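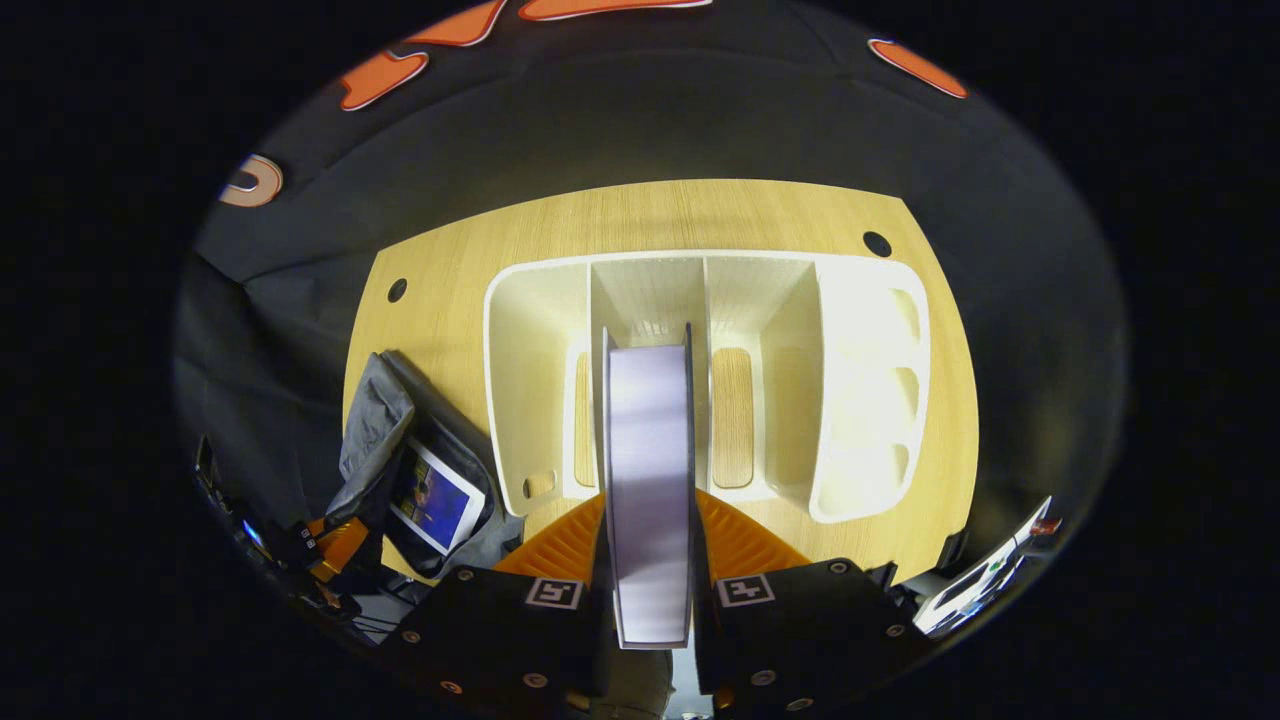
Does it stop the paperwork piling up, or does it just give the pile somewhere nicer to live, Gervásio Cordeiro wanted to know, and would A4 letters flop over the front the way they did in his last one?

Fair questions, both! I'll take the flopping first. The Plondanar desk tidy has a high back, so an A4 letter leans against it and stays put, even a single sheet on flimsy paper. Anything bigger than A4 I'd lay flat in a drawer. As for the pile, well, that depends a bit on you, but I've had one on my own desk since June and I've found my car insurance every single time I've gone looking for it (I used to keep it in the kitchen with the takeaway menus, so this is progress).

Plondanar desk tidy, by Cluveck
Colour: white or slate
Finish: matt, wipe clean
Feet: clear rubber, already fitted
Assembly: none
In the box: the tidy, 2 clip-on labels, a spare set of feet
Page updated: 2021-07-23

How I use mine

I'm not a naturally tidy person and I've tried all the grand systems, the colour-coded ones with the index at the front, and I always give up by the second week. What works for me is dull. Post goes in the back slot as soon as it's opened, with the envelope in the recycling. Things I have to answer go in the middle. Pens, stamps and the tape measure go at the front, along with the little key that I think opens the meter cupboard. On a quiet evening I make a cup of tea and go through the back slot, and most of it turns out to be stuff I can shred.

Booklets and instruction manuals are the awkward ones. They're slim enough to vanish between letters and you only want them when the boiler is flashing at you. I write the name of the appliance on a strip of masking tape along the top edge, so I can read it without pulling everything out. Passports and birth certificates I wouldn't keep on a desk at all – get a proper box for those.

Cleaning

A damp cloth and a drop of washing-up liquid. Please don't use the Clutex cream cleaner on it, lovely as it is on the sink, as it takes the matt finish off and leaves a shiny patch. I did this to mine on the left side and it annoys me every morning. Biro comes off with a bit of hand gel if you catch it early. Felt tip doesn't, sorry.

What about the Magalhães one?

I stock that as well and I get asked this a lot. The Magalhães letter rack is lower and longer, and it looks very smart on a hall table with a few envelopes in it. It has nowhere for pens, though, and full-size letters have to be folded. If you mainly get cards and keys and the odd bill, go for the rack. If you've got school forms, bank statements and somebody's half-finished tax return, go for the Plondanar.

I've sold 1,192 of these now and had two come back, one with a cracked foot and one that was meant to be slate. Both swapped the same week. If yours turns up wrong just drop me a line with your order number and keep the box until we've sorted it.

White is in stock. Slate is on its way from Cluveck, and you can leave your email under the basket button if you'd like a nudge when it lands.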